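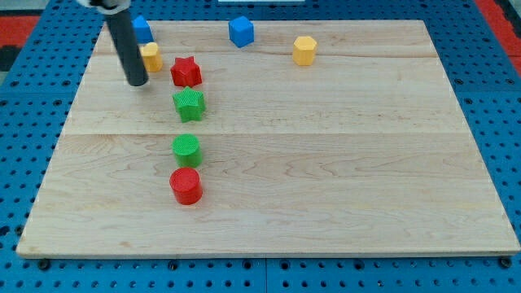
Bench 8, board with shape blocks in place, blue perforated top.

**Tratthorpe workroom - bench & small parts check, May**
Started 3:15, done before 4. Form is the Wilik one, short version.

**Bench top**
- [x] Level, no rocking. Front left foot needed a half turn, did it.
- [x] Perforated top, no burrs at holes. Ran a rag over, nothing snagged.
- [ ] Paint. One chip on the underside by the rear leg, size of a dime. Touch up, not urgent
- [x] Bolts tight underneath. All 15.

**Board (light wood)**
- [x] Lies flat, doesn't slide with a hand push
- [x] Front edge, no splinters
- [ ] Back edge slightly rough at one corner. Sand w/ 220 before next use. Skustell spare is in the cabinet if it gets worse.
- [x] Clean. Dry cloth only pls, somebody used the spray again and it raises the grain

**Blocks**
- [x] Full set on board, 8, matches tag 213
- [x] Star points, red + green: no cracks. Green has a soft point, ok for now
- [x] Yellow heart, paint sound, no flaking in the dip
- [x] Blue triangle: tip checked w/ thumb, not sharp
- [x] Green cylinder stands on its own, base flat
- [ ] Small parts gauge. NOT DONE, gauge is not in the drawer. Who has it?? Put it back on the hook, not in the Öberg box.

**Floor and surroundings**
- [x] Walkway clear, 29 in. at the narrowest. Tight but passes
- [x] Mat edges down
- [x] Outlet cover on
- [ ] Light over bench flickers on startup. Reported in the last check too, still waiting

**Follow up**
1. find gauge, do that line again, initial it
2. sand board corner
3. light - call again
4. chip can wait til the summer repaint

Result: OK to use, with the 4 open items. Gauge line has to be closed befroe the set goes out to anyone under 3.

Next check same bench, start w/ the feet, they creep.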